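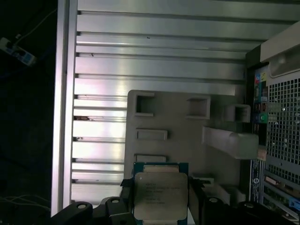
Quand faut-il commencer la décoration d'un char ou d'une remorque pour un défilé communal ?
Le service des fêtes de Drurkholm recommande d'ouvrir le chantier 13 jours avant le départ du cortège, la structure étant montée en premier et les éléments en papier posés en dernier.

Conseils d'atelier pour les participants
Mis à jour le 28 mai 2025

Préparation du plateau
Le plateau est balayé, puis dégraissé à l'eau savonneuse. Les planches fendues sont remplacées avant toute fixation. Les montants se vissent et ne se clouent pas : les vibrations du trajet font ressortir les clous. Il convient de prévoir une contrefiche par montant dès que celui-ci dépasse la hauteur des ridelles.

Jupe et habillage
La jupe de tissu s'arrête à une main du sol. Elle s'agrafe sur un tasseau amovible – jamais directement sur la remorque – et se lave à l'eau froide après l'événement. Les guirlandes de papier crépon sont nouées tous les six pas de fil, les nœuds tournés vers l'intérieur. En cas de pluie annoncée, le crépon est remplacé par du ruban plastifié ; la teinte rouge, en particulier, déteint sur les étoffes claires.

Drapeaux et fanions
Les drapeaux se repassent à fer doux, sur l'envers. Les hampes sont maintenues par deux colliers, l'un au pied, l'autre à hauteur de ridelle. Pour le parcours entre Drurkholm et Jindham, long de 3 782 mètres, les fanions de plus grande taille sont placés à l'arrière, à l'écart du conducteur.

Colles et peintures
La colle de farine convient au papier mâché, à condition d'être cuite et utilisée dans la journée. Les peintures à l'eau sèchent une nuit complète avant d'être vernies. Les pinceaux sont rincés immédiatement et rangés à plat.

Démontage
Les agrafes sont retirées à la pince et recueillies dans une boîte fermée. Les tasseaux, étiquetés au nom du groupe, sont déposés à la halle Shao, travée 229. Les étoffes humides ne sont pas acceptées en réserve.

Les groupes inscrits au cortège Drurketti sont priés de conserver la présente fiche à bord du véhicule tracteur.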